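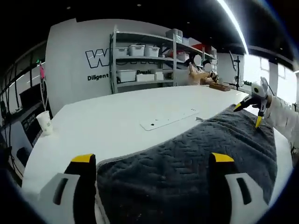 *Paired hand-held grippers with yellow fingertips, over a quilted towel*

## Vukley hand-held pair: fingertip care

We're very fond of the Vukley pair here at Proltari, and with a little looking after it will keep picking up cloth for a good long while. Wipe the yellow tips with a barely damp rag before you start – lint gets everywhere! – and open and close each gripper a few times to feel for any stiffness.

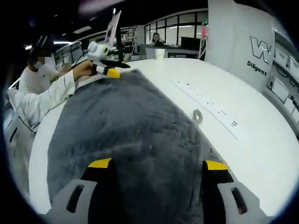
*Yellow tip pressed to the far corner of a fluffy blanket*

Tips are sold in packs of 86 (Zeyu Shen in our parts room will happily post you a pack) and we suggest a fresh set every 400 hours, or sooner if you work mostly with thick towels

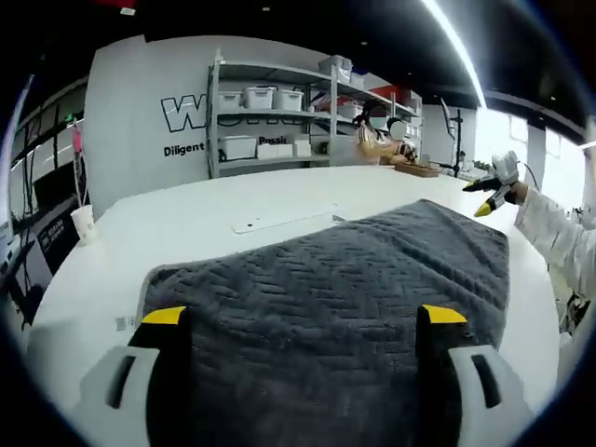
and other heavy weaves. Slide the old tip off, clean the finger underneath, and push the new one on until it sits flat. Do both fingers together, please, so that they wear evenly.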